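Home | Visits | Gallery | Technical notes | Contact

Open day at the Udix manipulation lab

Monday, March 11, 2024

Udix opened its manipulation lab to visitors for one afternoon. Four stations were scheduled. The notes on this page cover the two-arm pouring station, which took up most of the time and drew most of the questions. The drawer-opening and cable-routing stations have their own pages under Visits. The labelling station did not run.

Hatice Kahraman leads the work and gave the introduction. Her group studies the transfer of loose solids between containers: beads, lentils, short-grain rice and, on one occasion she does not intend to repeat, icing sugar. The controller is called Vorari. It was written in-house and is in its second major version. The first planned the whole motion before the arms moved. The second replans as it goes, and the difference shows mainly in the last part of the pour, when the flow thins out and the bottle has to be tipped further to clear the shoulder.

The arms are operated in two modes. In the first, a person drives both of them from a pair of handheld controllers and the motion is recorded. In the second, Vorari runs on its own from what it has learned out of those recordings. Visitors were offered the first mode after the talk, under supervision, with speed limited. Most found the wrist rotation harder than the reach.

The training set for the pouring task stands at 3,142 recorded attempts. Of these, 352 were set aside for testing and were not used in training. Failed attempts are kept and labelled. Kahraman's view is that a set made up only of clean pours produces a controller with no idea what to do after a bad grasp, and she would sooner have the failures than throw them out. An attempt is scored by weight: the receiving vessel goes on a scale afterwards and the figure is compared with the starting load. Anything left on the table counts as a loss, as does anything left in the bottle.

Several people asked why beads are used in place of a liquid. The answer was practical. Beads can be swept up, they do not harm the joints, and a spill can be weighed. Water trials are planned for July, once splash covers have been fitted to the forearms. The covers are being made by Değirmenci, a small workshop that also supplied the mounting plates for the bench.

On grip force, the group has settled on a fixed upper limit for all plastic containers. A tighter squeeze holds better but deforms a thin wall, which narrows the opening and upsets the flow. Gelel, the software that logs the session, stores finger position and motor current alongside the video, and a slip can usually be found in the current trace before it can be seen by eye. The logging rate was given in the talk but the slide had been superseded, so it is left out of these notes.

Questions from the floor, in short form:

Changing over from one container to another takes about 9 minutes, most of it spent on calibration.

The two arms share a single planner. An earlier arrangement with one planner each led to both arms waiting for the other to move.

Shiny metal remains a problem for depth sensing. Reflections off a curved rim can read as holes or as surfaces that are not there. The group works around this by relying on the colour view for metal vessels and keeping the depth data for the table and the bottle.

There is no plan to sell the system. Udix treats the station as a test bed, and parts of Vorari may end up in other products.

The lab will open again later in the year, date to be set. Places are limited by the floor area behind the safety line – booking ahead is advised. Closed shoes are required, and bags are to be left at the front desk.

Gallery: pouring station
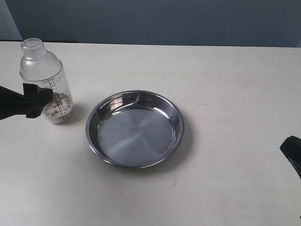

Bead bottle at the left gripper, with the steel pan empty.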